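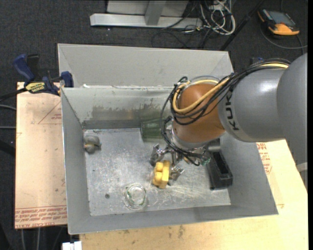
I have fallen completely in love with sheet metal, and I blame a bread tin. My old one finally rusted through at a corner last winter and I went looking for something to replace it, and somewhere between the hardware store and a very long evening of reading I stopped wanting a bread tin and started wanting to know how you make one. A flat sheet goes in, and a box comes out! Once you start looking at boxes this way you can't stop. Take a big gray metal bin with an open top and a scratched silver floor. A year ago I'd have walked past a bin like that without a thought, and now I want to know where the folds are, whether the corners are welded or lapped, and what thickness somebody chose for the sides. And the scratches! I love a scratched floor in a bin. I used to think scratches meant a thing was wearing out, and now they mostly tell me it gets used.

So, since several of you asked after the last post: yes, I am still taking the evening class, yes, it's still at Vedcombe, and yes, I still have all my fingers. Vedcombe is an old feed store with a good roof and terrible heating. The class is 18 weeks long and I'm now past the middle, in the part where you stop making little practice trays and are allowed to plan something of your own.

A quick word on the practice trays. I made a lot of them. The first was meant to be a rectangle. I had cut the corner notches too shallow, so when I folded up the last side there was extra metal with nowhere to go, and it buckled into a sort of ruffle. I keep paper clips in it. The second was better and the third was worse, and the fourth was the first one that sat flat on the bench without rocking. I carried that one home on the bus in my lap like a cake.

What I didn't expect is how much of this is paper. You draw the whole box unfolded first, as a flat shape, with every side lying down around the base like petals. Then you work out the bends, which take up a bit of the metal, so the numbers you want at the end are never quite the numbers you draw at the start. I was bad at this for weeks. I kept forgetting whether I was measuring the inside or the outside! The thing that fixed it for me was cutting the pattern out of a cereal box and folding that up before touching any metal. If the cardboard one is wrong, it costs you a cereal box. I now eat a truly unreasonable amount of cereal.

My project is a planter for the back steps. It's going to be long and fairly deep, with a hem around the top edge so it won't slice anyone reaching in for the parsley. The hem is my favorite part of anything made from sheet. You fold the edge over on itself, flat, and all at once a floppy, dangerous piece of metal turns stiff and friendly. Run your finger along the rim of a cookie sheet or an old washtub tonight and see if there isn't a roll or a fold there. I must have handled thousands of those in my life and never wondered about one of them.

Materials, for anyone keeping score at home. I bought my sheet from Berard, out past the rail yard, where they'll sell you an offcut if you turn up before lunch and don't mind digging. Mine was 23 dollars and had someone else's pencil lines on it, which I've left on because they'll be on the inside. It's galvanized, so no welding for me (the fumes are nasty and our class doesn't allow it). I'll be riveting the corners. I tried out pop rivets on a scrap piece and used so many that it looks like a submarine.

The snips are from Tannous, and I want to be fair to them, because I complained here in the fall that they were hard to use. I was using the wrong ones. Snips come in left-cutting and right-cutting, and I'd been trying to go around a left curve with the right-cutting pair and then getting cross with my own hands. With the correct pair it feels like cutting felt. Well, thick felt. I'm so happy about it that I've been cutting curves I don't need.

A few of you wanted to know if the folding needs a big machine. We use a bench folder at the class and it's wonderful, a great heavy hinge of a thing, and you lift the handle and the metal simply goes where you want it. At home I've managed small pieces with two lengths of angle iron, a pair of clamps and a rubber mallet. It's slow and it's loud. Go easy with the mallet and work along the whole edge a little at a time. If you fold one end all the way first you'll chase a ripple down the piece until you get to the other end, and then you will own a paper clip tray like mine.

I also went to the Nornley flea market in March and spent a ridiculous morning looking at the undersides of things. Mailboxes, ammo cans, a bread box with a roll front that I'm still thinking about. There was a tool chest with dovetailed metal corners! I didn't know that was a thing a person could do. The seller wanted 235 for it and I had a twenty and some bus fare, so I took a lot of pictures and bought a dented funnel.

The funnel is next, by the way. A cone opens out flat into a piece of a circle, like a slice of pie with the tip missing, and I've been sketching them on the backs of envelopes all week. Mine came out as a lampshade the first time. I'll put up the pattern once I have one that would hold together long enough to pour something through.

Planter update when the corners are done. I've got the pattern traced and the drain holes marked, and I need to decide on feet.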